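Umham Puts Table-Clearing Arm Purchase on Hold, Publishes Its Buying Terms

16 June 2025

Umham, which runs 24 cafes and breakfast rooms, will not buy robotic arms for its dining floors this budget year. The company said today it has turned down a proposal from equipment dealer Gristero and will pay for a small, time-limited trial at one site instead.

The proposal covered 17 arms for clearing and resetting tables. Umham's buyers went through it line by line and found the purchase price was the only figure they could rely on. Mounting, floor work, replacement finger pads, software renewals and staff hours spent standing next to the thing were either missing or listed as "to be agreed."

"We were shown a very nice simulation," said Pallavi Sandhu, head of purchasing at Umham. "I have been shown nice simulations of dishwashers. I still want to know who comes out when it stops during the breakfast rush, and what they charge for the drive."

The rendered material that came with the proposal has a white arm working over a round plank table set with a wicker basket and two cups, one ceramic and one metal. Umham's floor managers pointed out that their tables at that hour also hold crumbs, phones, wet napkins and elbows. They asked for results from a real dining room and have not received any.

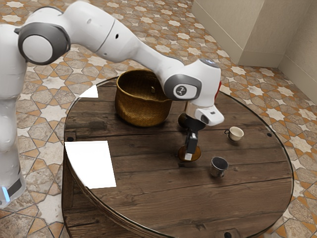
What Umham Will Spend

The trial budget is $2,267 a month for one rented arm at the Kostine Street cafe, with a limit of 7 months. Rent, delivery, service visits and removal all come out of that amount. If the dealer can't work inside it, there will be no trial.

Obsa Tufa, who manages the Kostine Street cafe, will keep the log of stoppages and broken dishes. Her staff will not be cut or rescheduled during the trial, and time they spend helping the arm will be charged against it.

Before any larger order, Umham will ask every bidder for a fixed yearly service price, a parts list with prices, and a written date after which the model will no longer be supported. It will also ask what the arm does with a cup it has not handled before. "Learns over time" will not be accepted as an answer.

Sunita Chaturvedi, finance director, said the payback estimate in the proposal assumed the arm would run every open hour. "Our toasters don't do that," she said.

A second dealer, Garg, has asked for the terms and will be sent the same copy.

Press contact: Rasa Siliņa, Umham communications office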